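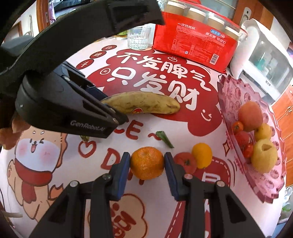

Danuta Jasińska wrote in last week that a town of our size can't keep a Saturday market going and should stop trying. Her letter deserves a proper answer.

Thu 3 December
By Facundo Alarcón

She is right that the stalls lose money in winter. The council spends 2658 dollars a season on the Cudanlow lot and gets little of it back in fees. But the library loses money too, and we keep it open.

Most people on the east side don't drive. The nearest supermarket is two buses away, and a bag of fruit gets heavy on the second one. For them the market is where the apples come from.

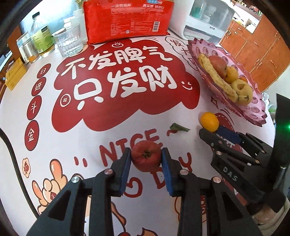

The fee is the part I would change. Growers pay 50 dollars a day whether they bring one table or a full truck. Charge by the table and the small ones would come back in May. The lot is already paved and lit, and it sits unused the other six days.

Related
Letters: Parking at the Cudanlow lot
Bus route changes explained
Lorena Urrutia: Who pays for the library?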